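Section 4. Setting up the open cabinet and the curtain rail

Read this section once through before you start. Have the parts from bags C and D within reach, along with the short hex key and a soft cloth. Assembly of the steel body is covered in section 3 and should be complete, with all the corner posts tightened, before the shelf or the curtain goes on.

The Stisgate cabinet is sold with an open front. If you have ordered the hinged door kit, leave out 4.3 and follow the leaflet packed with the doors.

4.1 Placing the cabinet

1. Choose a level piece of floor. The cabinet may stand against a wall or in the open, but the rail side needs free space for the full length of the rail.

2. Peel the protective film from the top panel and the posts. Start at a corner and pull slowly. Film left on near a radiator or in strong sun becomes difficult to remove.

3. Put a spirit level on the top panel, first along the front edge and then from front to back. Turn the feet until both readings are true.

4. Tighten the lock nut on each foot.

Caution: The underside edges of the top panel are folded but may still be sharp at the corners. Wear gloves when lifting. Two people are needed to move the cabinet once the shelf is in.

4.2 Fitting the shelf floor

1. Wipe the inside of the cabinet with a dry cloth to clear any filings left from drilling.

2. Lower the wooden shelf in at an angle, back edge first, then let the front edge down onto the lip. Do not force it. If it catches, loosen the two front posts by half a turn, seat the shelf and tighten them again.

3. Press down on each corner in turn. If the shelf rocks, go back to step 3 of 4.1.

4. Leave the shelf unfixed for the first day in a heated room, then put in the four short screws from bag C.

Note: The shelf is supplied oiled on both faces. It can be re-oiled once a year; we suggest October, before the heating comes on. Keep oil off the steel, where it leaves a dull patch that takes some rubbing to shift.

4.3 Loading the cabinet

Put boxes and other low items at the back and the things you use daily at the front, standing upright. Cups and beakers can go just inside the opening, where they are easily taken by hand. Keep tall items away from the rail side until the curtain is hung, as they are easily knocked while you are working on the hooks.

The shelf will carry 61 kg, evenly spread. Do not stand on it, and do not use the top panel as a seat or a step. 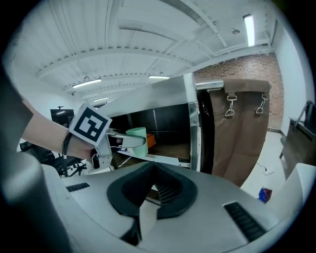

Fig. 4. Cup just inside the open front, box behind; curtain hung from the side rail.

4.4 Hanging the curtain

The rail runs out horizontally to the side of the cabinet and takes the Skunent curtain, which is packed separately. Other curtains can be used if they have a folded top band with loops and weigh no more than 2000 g.

1. Check that the rail is tight in its socket. There should be no play when you lift the free end.

2. Lay the curtain face down on a clean surface and find the loops in the top band.

3. Clip a snap hook through each loop. The gate of the hook should face away from the room.

4. Lift the curtain by the hooks — not by the fabric — and put them over the rail one at a time, beginning next to the cabinet.

5. Spread the hooks along the rail and let the cloth drop. The hem should hang just clear of the floor. If it drags, move the rail socket up one hole.

A narrow gap will remain between the curtain and the post. Leave it as it is, or the fabric will rub on the steel each time it is drawn.

Caution: Do not hang coats, bags or tools from the rail. It is meant for the curtain only.

4.5 Cleaning

Wipe the steel with a damp cloth and dry it straight away, following the grain if your finish has one. Fingerprints on the top panel come off with a little washing-up liquid in warm water. Never use scouring pads or anything containing bleach. Take the hooks out of the curtain before washing it, and hang it back while slightly damp so the creases fall out.

4.6 Spare parts

Snap hook, single: part 436
Rail socket with screws: part 100

Order through your dealer or from Zúñiga, quoting the number on the label under the top panel. Cabinets with a Jikon label use the same hooks but a different socket, so please say which you have.

Section revised July 2018 by Milagros Ulloa. Section 5 covers joining two cabinets side by side.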